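Filed under: Family Life, Indoor Days

The February toy shuffle (and why I'm never buying another toy box)

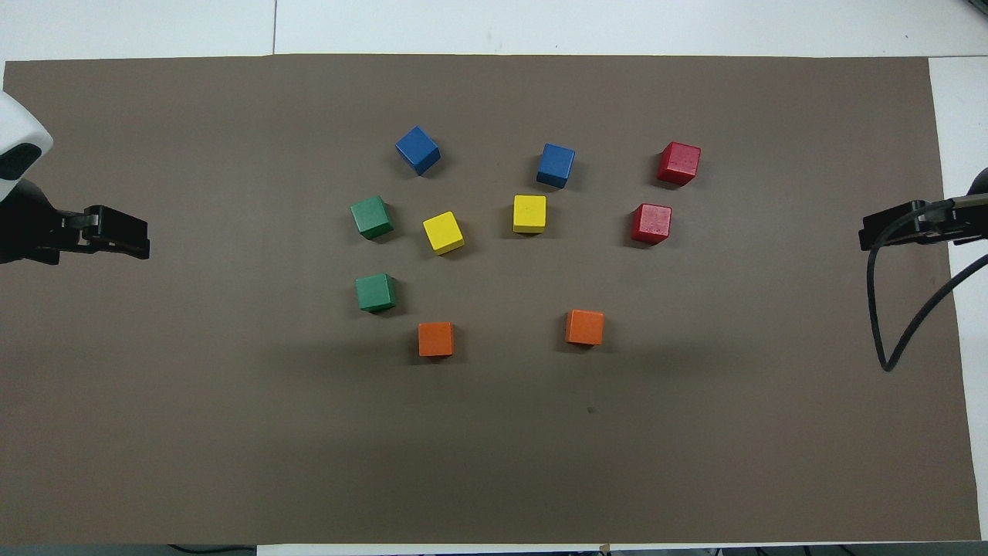

Every February I get the same itch. The holidays are well behind us, the yard is a swamp, and every toy in the house has somehow drifted into the living room and stayed there. So last month I did what I do each winter, which is drag everything out into the hallway, sit down in the middle of it with a mug of tea, and decide what stays out and what goes up on the closet shelf for a while. I call it the toy shuffle. My kids call it "Mom's being weird again."

If you're new to this newsletter, the idea is simple. You keep a small batch of toys out, you put the rest away where small eyes can't see them, and every few weeks you swap. The old stuff comes back down and it's like a birthday, only free! I've been doing it for 7 years now, since my oldest was a baby, and I've gotten it wrong in pretty much every way you can.

My first mistake was the toy box. We had one of those deep ones with a lid, a hand-me-down from the neighbors, and I loved it because I could sweep the whole floor into it before company came over. But a deep box is where toys go to be forgotten. The kids would tip the whole thing over to find one plastic giraffe and then walk away from the pile. I gave that box to the church sale and put up two low shelves instead, and I won't go back. You can see what's there, they can see what's there, and it's so much easier to put away (I won't say they always do put it away).

My second mistake was putting too much out. These days I keep 11 things on the low shelves and that's it. A puzzle counts as one thing, a set of blocks counts as one thing, and the dress-up bag counts as one thing even though it's the size of a golden retriever. The number isn't magic. It's just what fits without anything sitting on top of anything else, and your shelves might hold more or less.

What stays out all year at our place is the plain stuff. Blocks, mostly. Blocks have never once gone up to the closet, because they turn into whatever the rest of the shelf needs that week. When the farm animals are out they're fences. When the cars are out they're a parking garage, or a car wash, or for one long rainy spell a bank that had to be robbed every morning before breakfast. My youngest sorts them by color and then gets very upset if anybody moves one, so we've all learned to step around.

Paper is the other thing that stays. I buy the big rolls of plain packing paper from the moving supply aisle and tear off a piece whenever the day is going badly. You can draw roads on it, you can trace around a kid, you can wrap presents in it later if the drawing's only on one side. One roll lasts us most of a winter and I've never found an art supply that does more for the money.

Now, puzzles. I got carried away at a yard sale last summer and brought home a 500-piece one with a hot air balloon on the lid, thinking it would be a nice family thing to leave out on the dining table. Well! We ate dinner off our laps for 22 days. The sky was all one blue and I'm fairly sure the cat has a piece of the basket. It's going back up in the closet until everybody in this house is in high school. For now we stick to the chunky ones and the floor puzzles, and I write the same letter on the back of every piece in a set, so when I find a stray under the couch I know which box it goes in.

A few of you wrote to ask what I do about the closet itself, since a lot of you don't have a whole shelf to spare. We didn't either in our last apartment. I used flat bins under my own bed and hung a long bedspread over the side, and it worked just fine until my son learned to crawl. Suitcases are good too, if you don't travel much. Just put a list inside the lid. I skipped the list one year and found the train set in July when we were packing for the lake.

And please don't feel bad if the swap flops. This last time I brought down the tea set, which was a giant hit in the fall, and it got one look and a shrug. The marble run they'd ignored since summer has been going from morning till bath time. I've stopped trying to guess. If something sits there for two swaps in a row, I ask if they'd like to pass it on, and most of the time they say yes. Sometimes they say yes and then play with it for the rest of the day, and back on the shelf it goes.

I've got the next swap penciled in for when the mud dries up, and that one's mostly outdoor things: buckets, the sidewalk chalk, the bubble wands if I can find where I put them. If you have a toy that's stayed on your shelf for years without anyone getting sick of it, hit reply and tell me. I'd love to put a bunch of them in the spring issue, and I've got a birthday coming up to shop for.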